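Last updated Wednesday, June 29, 2022

# Testing a homebuilt sidewalk delivery robot in simulation

These notes cover the step between "the rover drives in the shop" and "the rover drives on a real sidewalk." They are written for the cart we are building at the Levchenko workshop, but most of it applies to any small wheeled robot with a forward camera.

Our cart is a plywood box on a four-wheel base. Ivan Horobets welded the base and Bohdana Kuzmenko did the wiring. I wrote most of the driving code. The simulator side runs on an old desktop in the shop, and the robot code runs on the same small computer that goes in the cart, connected to the desktop by a network cable. If you only have one computer you can run both on it, but watch the frame rate.

## What you need

- A desktop with a separate graphics card
- The robot's own computer, or a laptop standing in for it
- A network cable or a small switch
- A street scene with sidewalks, curbs and at least one signaled crossing
- A 3D model of your robot with the correct wheel size and weight
- A tape measure and a bathroom scale
- A gamepad

The street scene matters more than the robot model. Many free ones are made for cars, so the road is detailed and the sidewalk is a flat gray strip. Look for one where somebody put work into the pavement.

## Step 1: Measure the real cart

Put the cart on the floor with everything mounted, including the battery. Write down:

1. Distance between the left and right wheel centers
2. Distance between front and rear axles
3. Wheel diameter with the cart loaded
4. Total weight
5. Height of the camera lens above the floor
6. Tilt of the camera

Ours weighs 40 pounds empty. We took the weight from the parts list at first, which was a mistake. The parts list left out the hinges, the lid, all the cable and a good amount of steel. The simulated cart stopped much shorter than the real one until we fixed it.

For the camera tilt, park the cart facing a wall and put a strip of tape at lens height. If the lens is level, the tape sits halfway up the picture. If the tape is above the middle, the camera is tilted down. Adjust the angle in the model until a simulated wall with a line at the same height gives you the same result.

## Step 2: Set up the model

Start with a plain box and four cylinders. You can add the pretty version later. Every shape you use for collisions should be a simple one, even if the visible part is complicated.

Put the camera on its own link so that you can move it without rebuilding the rest. We keep all of the measured numbers in one file called `cart_measured.yaml`, and both the model and the driving code read from it:

```
wheel_track: measured
wheel_base: measured
wheel_diameter: measured
mass_total: measured
camera_height: measured
camera_tilt: measured
```

Replace each `measured` with your own value in meters, kilograms or degrees. Don't mix inches into this file. Convert before you type them in.

## Step 3: Drive by hand first

Load the street scene, place the cart on a sidewalk and drive it with the gamepad. Leave the autonomous code off. Go the full length of the block and back a few times at walking speed.

You are checking the physics here. The cart should roll straight with the stick centered. It should not bounce when it's standing still, and it should coast to a stop the way the real one does on concrete. If it shakes at rest, the usual cause is a wheel that starts slightly inside the ground. Raise the starting position a little and let it drop.

While you drive, save camera frames at places that might cause trouble. The stretch we use most has a long grate in the pavement, an awning shadow with a hard edge and a row of street furniture farther up.

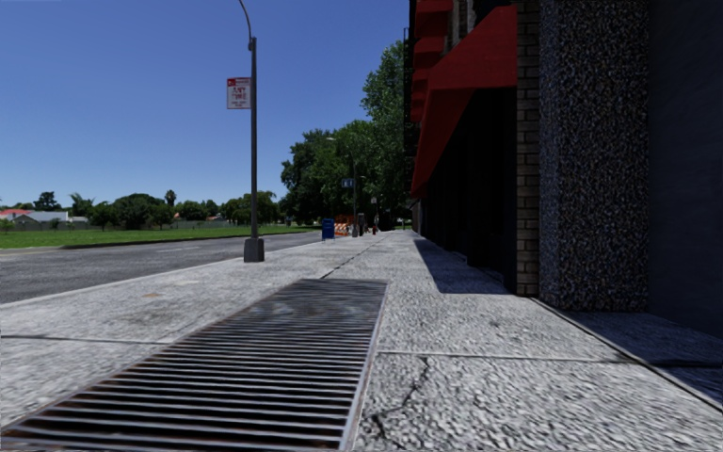
*Sidewalk test stretch: grate on the left, cracked slab beside it, awning shadow on the right.*

Make a list of these places and give each one a short name. Our names are things like `grate`, `awning` and `hydrant`. You will be typing them a lot, so keep them short.

## Step 4: Check what the ground detector does

Our detector looks at each camera frame and marks which parts of it are safe to drive on. Yours may use depth instead, in which case shadows will bother you less and glass will bother you more.

Run the detector on the saved frames before you let it control anything. For each frame, look for two kinds of error:

**Safe ground marked as blocked.** Shadows are the most common cause. A dark patch with a straight edge looks a lot like a step down. Cracks and slab joints can do this too.

**Blocked ground marked as safe.** This is the one that breaks wheels. Thin posts, the legs of a sandwich board and the drop at the curb are worth checking one at a time.

A grate falls somewhere in between. A wide wheel may roll over one with no trouble, but a narrow caster can drop between the bars. Our first version had casters in front, so we told the planner to treat grates as blocked. Ivan has since replaced the casters and we left the rule in. It costs very little on a wide sidewalk.

If shadows are a problem, save the same view with the sun at different heights. Most simulators let you set the time of day. We saved 393 frames this way and sorted them by hand into good and bad, which took two evenings with Maksym Tkachenko calling them out and me clicking. After that we adjusted the detector threshold and ran the whole set again with a script.

Do not tune on one frame. I did that in December and made the awning edge work perfectly while the detector stopped seeing curbs.

## Step 5: Let it follow the sidewalk

Turn on the planner with a low speed limit. We start at 0.4 meters per second. Set the goal a short way ahead, on open pavement, and move it farther out as the runs succeed.

Log these for every run:

- Start and goal names
- Whether a person had to take over
- Closest distance to any object
- Closest distance to the curb
- Time stopped

The last one is easy to skip and it is useful. A cart that never hits anything but sits still for half the run is not ready to go outside.

Set the curb margin separately from the object margin. We use a larger margin at the curb, because rubbing against a post scratches the paint, while going off the curb tips the cart into the road.

## Step 6: Add the crossing

Leave this for last. Crossings combine several things that the sidewalk code doesn't handle: a curb ramp or a curb, painted lines, a signal to read, and no edge to follow on either side.

Split the crossing into separate states and test each one alone:

1. **Approach.** Drive to a waiting point back from the curb and stop.
2. **Wait.** Hold still and watch the signal. The wheels should be locked.
3. **Enter.** Begin only at the start of a walk phase, never partway through one.
4. **Cross.** Hold a heading toward the far corner.
5. **Exit.** Find the sidewalk again and hand control back to the normal planner.

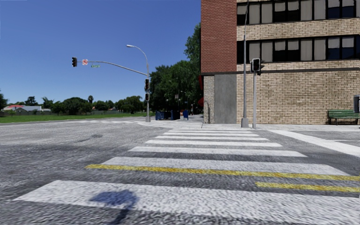 For the Cross state, use the heading and wheel counts as the main guide and let the camera make small corrections. We tried following the white stripes alone. It worked on clean paint, but wherever a center line passed between the bars the line finder would lock onto the wrong color and steer the cart down the road. Filtering out yellow helped. So did throwing away any line more than 11 degrees off the expected angle.

Check the cart's own shadow as well. With the sun behind it, the shadow lands in front of the camera and moves along at the same speed as the cart. Our obstacle code took it for something it could never catch up to and kept slowing down. The fix was to mask out a dark shape that stays in the same part of the view while the wheels are turning. Use a short list of sun positions for this test, and include one directly behind.

Test Exit by starting the cart in the middle of the road, already pointed at the far corner. That saves you from waiting through the signal each time. Poles near the corner are a good check here. They leave gaps that look open from across the street and are too tight once you get there.

Do a full crossing only after each state passes by itself. We ask for 40 clean runs in a row. Any takeover sets the count back to zero.

## Step 7: Move back to the real cart

Unplug the simulator, plug in the real camera and motor driver, and change nothing else. If you find yourself editing the driving code to make it run on the cart, put that change in the settings file and make sure the simulator still works with it.

First runs are in the shop with the wheels off the ground. Then the parking lot, with one person on the stop button and no other job. Orest Hnatiuk usually holds ours. We have not taken the cart across a real street and don't plan to until the stop button has a second radio link. Check what your city allows on sidewalks before you leave your own property.

## Common problems

**The cart drifts to one side in simulation only.** Check the wheel positions in the model. A small difference between left and right is enough.

**The picture lags behind the controls.** Lower the camera resolution on the simulator side first. If that doesn't help, turn down the shadow quality, but turn it back up before you repeat Step 4.

**The detector works in simulation and fails outside.** Collect real frames from the same camera at the same height and mix them into your test set. Marichka Vasylenko pushed ours around the block on a hand truck to get the first batch.

**The cart stops at slab joints.** Lower the weight given to thin dark lines, then run the curb frames again before keeping the change.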